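Hirport access road surface set: README

Contents

The set covers the paved access road at Hirport, its edge walls and its painted markings. 

What is labeled

Pavement, patches, loose grit, white paint, wall, vegetation, parked vehicle or plant. Paint is labeled as paint even where only fragments are left. Tree shadow on asphalt is labeled as pavement, with the shadow flag set.

Known gaps

Drain covers have no class of their own yet. Curb height is in the Prastier spreadsheet and was measured by hand on a Friday. Wall material is a free text field, so check spelling before you filter on it.

Pavement and road edges:

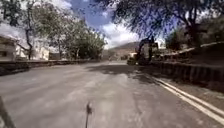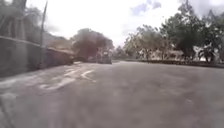
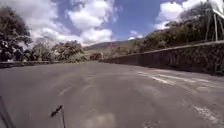 Annelies Verstraete wrote back in July that the paint classes are too coarse for her. She would split worn paint into 2 grades, one for lines a driver can still follow and one for leftovers, and she wants the grade recorded per stroke. She also asked that loose grit stay separate from patches, as the sweeping contract and the repair contract are billed apart. The grit request is already covered. The paint grades are planned for the next version.

Changes

Version 4 merged "curb wall" into "wall" and dropped the Cárdenas side street, which has its own folder now. Old label files still load, but the merged class shows up under both names until you rerun the index.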